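bun-transfer gripper trials — README

Status: usable, still messy. Ask Emese Nyitrai before changing anything under calib/.

What this is

Recordings from the two-arm steamer task. Compares two finger sets, Bozsik (thin, stiff) and Kirkivetti (same length, softer tips). Same arms, same controller, same head camera for all of it. Only the fingers change.

Task: lid off, buns from the steamer insert to the plate. One arm does the buns, the other does the lid. Episode ends when the insert is empty or the operator calls it.

Counts

episodes total: 1616
Bozsik fingers: 1032
the rest Kirkivetti, minus nothing, we kept the failures
flagged bad: 251 (see flags.csv, column "why")
max steps per episode: 4000, then it gets cut

Folders

raw/ — video plus joint states, one folder per episode
calib/ — head camera to arm base, redone in November after Ákos moved the stand
labels/ — success, drop, squash, lid_slip
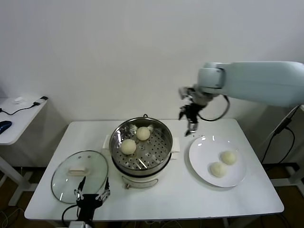
Squash is the label to be careful with. Sebastián Alarcón and Fumiko Sakai labeled separately and disagreed a lot on small dents. Rule now: if the dome doesn't come back by the end of the episode it's a squash. Older episodes not relabeled yet.

Results so far, short version

Bozsik gets between two touching buns much better. Also leaves more marks. Kirkivetti is gentler but the tips slide on the lid handle, so lid_slip is nearly all Kirkivetti. Mixed setup (one of each) not tried, Ernő Fekete wants to.

Known problems

- steam fogs the view in some epsiodes, not flagged
- glare off the glass lid, depth is junk there. don't trust it
- wrist cable can swing past the gripper, confuses the finger tracker
- gripper force is the commanded value — NOT measured
- left and right swapped in the metadata for the first batch, fix_sides.py handles it, run it once only!!

Loading

python load.py --fingers bozsik --skip-flagged

Needs the Dronetti controller package for teh joint names. Without it you get plain numbers, still works.

TODO

relabel old squashes
split by operator
write down the closing speeds somewhere that isn't Ákos's notebook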